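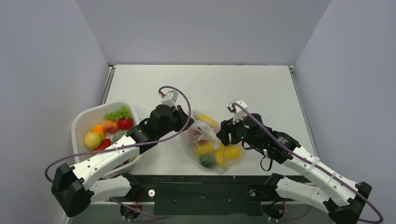 **Unit 4: Packing produce by hand -- bags and baskets**
Course handout, Dundembridge short course in greengrocery and shop work

Read this before the practical. Bring it with you, as the record sheet on the back has to be filled in at the bench.

### 4.1 What the unit covers

Most fruit and vegetables are handled several times between the crate and the customer's kitchen. Every handling is a chance to bruise something. In this unit we look at one small part of that: moving mixed produce between a plastic basket and a bag, in either direction, without dropping it, squashing it or tearing the bag.

Practice is done with artificial produce first. It doesn't bruise, so you have to judge your own work by how the pieces were set down and where they ended up. Real produce comes in during the second half of the unit.

### 4.2 Terms

- **Base layer:** the first items in, which carry the weight of everything else.
- **Mouth:** the open end of the bag.
- **Loose weight:** produce sold unpacked, by the kilo.
- **Mixed basket:** any basket with more than two kinds of produce in it.

"Tray" and "basket" are used for the same thing in the older Melwood notes. We say basket throughout.

### 4.3 Sorting by firmness

Sort before you pack. Use these groups:

| Group | Examples | Position |
|---|---|---|
| Hard | carrot, apple, lemon | bottom |
| Medium | pepper, broccoli | middle |
| Soft | peach, tomato, grapes | top |

The table is a guide. A very ripe pear is soft and an unripe peach is nearly hard, so press lightly with the flat of the thumb if you aren't sure. Don't use the fingertip. Marks from fingertips show up the next day.

Broccoli is in the medium group for its weight, but the head breaks up if things are rubbed against it. Keep it to one side, with the head clear of anything with a sharp stalk.

### 4.4 Filling a bag

1. Open the mouth fully and fold the edge back once, to make a cuff.
2. Stand the bag on the table. Don't hold it in the air with one hand and fill it with the other.
3. Lower the base layer in. Let go when the item touches the bottom, and not before.
4. Add the medium group, filling gaps at the sides.
5. Put the soft items in last. Grapes go in by the stem.
6. Unfold the cuff and gather the mouth without pressing down.

Thin bags cling to themselves and slide about on a smooth table. One hand steadies the bag near the mouth while the other places the fruit. If the mouth closes up, stop and open it again. Pushing an item through a half-closed mouth is the commonest cause of split seams in our practicals.

### 4.5 Emptying a bag into a basket

Don't tip. Take items out singly, soft ones first, and put them on a clear part of the table. Then build the basket from the hard items up. This takes longer, and you will be given time for it. 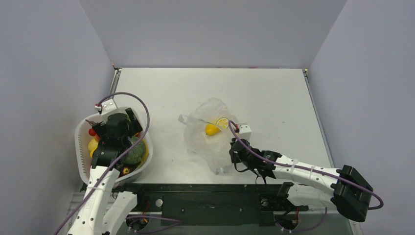 *Reading time for the remaining sections: 2 minutes*

### 4.6 Using the basket well

A basket of mixed produce fills unevenly. Large, rounded pieces such as a broccoli head take up one side, and the smaller things collect along the opposite wall. Place the large piece first and work round it.

Curved items, bananas for example, can follow the wall of the basket. Small round ones such as tomatoes need something on either side of them or they roll when the basket is lifted.

Slotted walls let air through, so don't line them with paper. Check that no stems are poking out through the slots, where they will catch on the next basket.

Keep the whole base of the basket on the table before you lift or carry anything else. Pellberg baskets have a rim that turns outward and should be lifted by both ends of it.

### 4.7 The practical

You will work at one bench with one basket and one bag. The session lasts 40 minutes, including clearing up. Do the bag-to-basket exercise 6 times and write down after each turn:

- anything dropped
- anything soft found under anything hard
- any damage to the bag

The pass mark is 80 per cent. Handling counts for most of it and speed isn't marked.

### 4.8 Reading

Kuzmenko course reader, page 38 onwards, on stacking and airflow. The section on cold storage belongs to Unit 5 and can be left until April.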